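October, late evening

The coat came! I had told myself I would leave the parcel alone until after supper and I lasted maybe ten minutes. It's the long one from Gagnon, the dark green wool with the big collar, and I have been walking up and down the hallway in it like a person in a movie about trains.

I've wanted a proper winter coat for so long. The old gray one has been through 4 winters and the lining is gone under both arms, so every time I put it on my hand goes down the wrong hole and I have to start over. I did try to love the puffy one from Kusteo last year (warm, yes, very, but it squeaked when I turned my head).

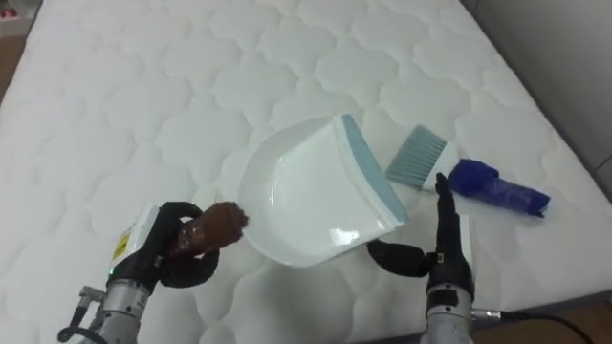 The wool is heavier than I thought it would be. It hangs straight down at the back and then there's this deep pleat that opens when you walk, and I keep walking just to feel it go. The buttons are big and dark and sewn on with a shank, so they sit right even through all that thickness. Pockets are lined in something soft, and deep enough for a paperback! There's an inside pocket too, on the left, with its own little button.

Sleeves are a touch long. I stood at the mirror for ages turning the cuffs up and down and I think I like them down, over the knuckles. If I change my mind, the alterations place in Tradby did a lovely job on my brown skirt, and they moved the hem without leaving a mark.

Now the money part, which I'm writing down so I can stop thinking about it. It was 4,000 new and I paid 2,000 in the end-of-line sale, and that is still the most I have ever spent on one thing to wear. I put a bit aside every month since spring and skipped the boots. I thought I'd feel sick about it and I feel great. 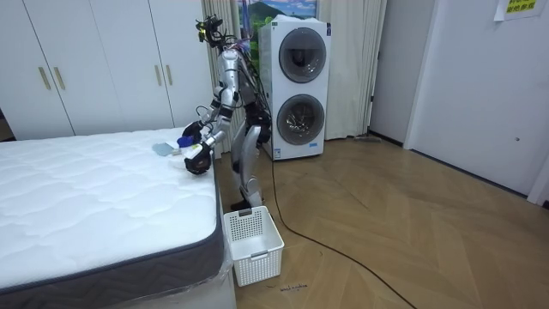 Tried it with everything. Best with the cream sweater and the wide black pants, a bit much with the plaid scarf, and wonderful with the rust-colored one I nearly gave away. It even works over the blue dress, with the hem showing maybe two inches below — I would never have guessed that. The gray beret is a no. I looked like a mushroom.

I'm wearing it to Skornovstead next weekend, cold or not. The walk up from the station is always windy and I want to see what that pleat does in a real wind. Need a wider hanger before then, the wire ones are already pulling at the shoulders. And a clothes brush. For tonight it's on the back of the bedroom door where I can see it from bed.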